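How to budget for a small two-arm robot bench

Posted 07/11/2023 in Workshop notes

I get asked about money more than anything else, so I've finally written down how I plan a bench. It's for a small setup, two little arms and a few cameras, the sort of thing a college workshop or a tiny packing firm might want to try before spending proper cash. Prices are what I paid, in pounds, and yours will differ.

Step 1: Write down the job first

I mean really write it down, in one sentence. Ours was "pick up rolls of tape and put them on a tray". My first draft said "general handling" and Kristof Geerts crossed it out in red pen, quite rightly! If your sentence has "and also" in it, you're planning two benches, so price them separately.

Step 2: Split the budget into arms and everything else

The pair of arms from Kemumel came to £813. I was very pleased with myself until I added up the rest (cameras, brackets, clamps, cables, a power supply, something to put on the table) and got another £278. Put that second pile on its own line from day one. Mine was scribbled on the back of a delivery note until April and I paid for the same clamps twice.

Step 3: Ask about spares before you order

Fingers wear, servos strip, cables get pulled. I asked Stivero and Kemumel the same question: can I buy one finger, or do I have to buy the whole gripper? Get the answer in an email. Estrella Jaramillo keeps ours in a folder and it has saved us a fair bit of arguing.

Step 4: Budget for the boring bits

Cloth, a tray and things to pick up. Plain cloth is cheap and you'll want more of it than you think, so buy a decent length in one go. Electrical tape makes a lovely practice object, and it's handy to have anyway. Get several colours, and don't bin the scruffy rolls.

Step 5: Try the grip before you buy better grippers

I very nearly ordered a wider set of fingers from Stutik. Before you do the same, spend an afternoon with the ones you've got and look closely at how they meet your object. A roll gives you a hole as well as an outside edge, so one finger can go in the middle and the other round the outside.
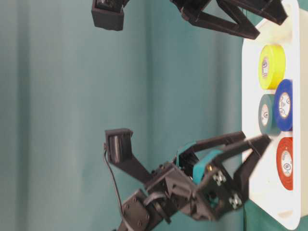
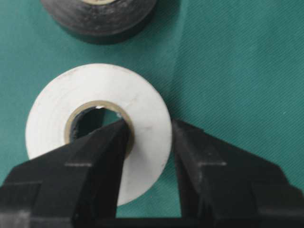 Step 6: Leave some money unspent

I keep back enough for one replacement servo and one camera cable, and I don't touch it for upgrades, however tempting the Rimkutė catalogue looks. Check the lead times too. A cheap part that takes weeks to arrive can cost you more than the dear one on the shelf. Once the spares line is settled, send the whole sheet to whoever signs things off, with the one-sentence job at the top.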